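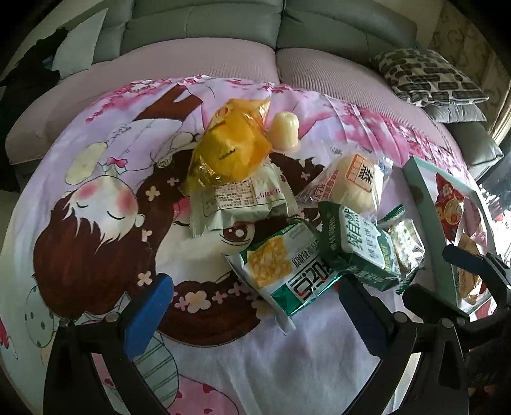
Have you ever wondered why a snack packet is so puffy? You pick it up, it feels like a little pillow, and then you open it and the food only fills part of the inside! Plenty of kids think the snack company is being sneaky, but that space has a job to do. Think about snack time in a living room, with packets gathered on a cloth with cartoon children and pink blossoms printed on it, and the sofa right behind. Before snacks can get to a table like that, they have to ride in trucks, sit in boxes and get stacked on store shelves. That's a bumpy trip for something as thin as a chip.

What's inside the puff?

It's mostly a gas called nitrogen. You already know nitrogen very well, even if you've never met it by name – most of the air you are breathing right now is made of it! It has no color, no smell and no taste.

Regular air also has oxygen in it. Oxygen is wonderful for you and me, but it is not so great for chips. When oxygen mixes with the oil in a snack for a long time, the oil changes and starts to taste old and bitter. The grown-up word for that is "rancid" (say it: RAN-sid). So the factory pushes nitrogen into the packet, which pushes most of the oxygen out, and then a machine squeezes the top shut with heat. All of this happens super fast.

The gas also works as a cushion. If you squeeze a puffy packet gently, you can feel it push back.

Why do crackers go soft?

Crunchy foods are crunchy because they are very dry. Leave a cracker out overnight and it soaks up tiny bits of water from the air. You can't see the water going in, but your teeth can tell the difference in the morning! Many packets have a super thin layer of metal on the inside that keeps water and light out. Next time you finish a bag, look at the inner side. If it's silvery, that's the layer.

Bread does something strange. It goes hard when it gets stale, and crackers go soft. Isn't that odd? Bread starts out with lots of water in it, and some of that water moves out of the soft middle. The starch in the bread changes too, and gets firmer.

Try it yourself: the cracker test

You need four crackers of the same kind, a plate, a small jar with a tight lid, a zip bag and a clothespin.

Put one cracker on the plate. Put one in the jar and close the lid. Put one in the zip bag and seal it. Leave the last one in its own packet, with the top folded over and the clothespin holding it. Write down which one you think will stay crunchy the longest. Wait two days. Now snap each cracker in half next to your ear and listen!

Ravinder Morin's class tried this in December and the kids argued for ages over the jar and the zip bag. If your house has damp air, the cracker on the plate may bend a little before it breaks.

Words to know

Nitrogen: a gas that makes up most of our air.
Stale: old and no longer fresh, like a hard slice of bread.
Seal: to close something so tightly that air can't get in or out.

By Solange Poirier
08/07/2024

We use cookies (the computer kind) to remember your settings. By staying on this page you agree to our cookie notice. Accept | Change settings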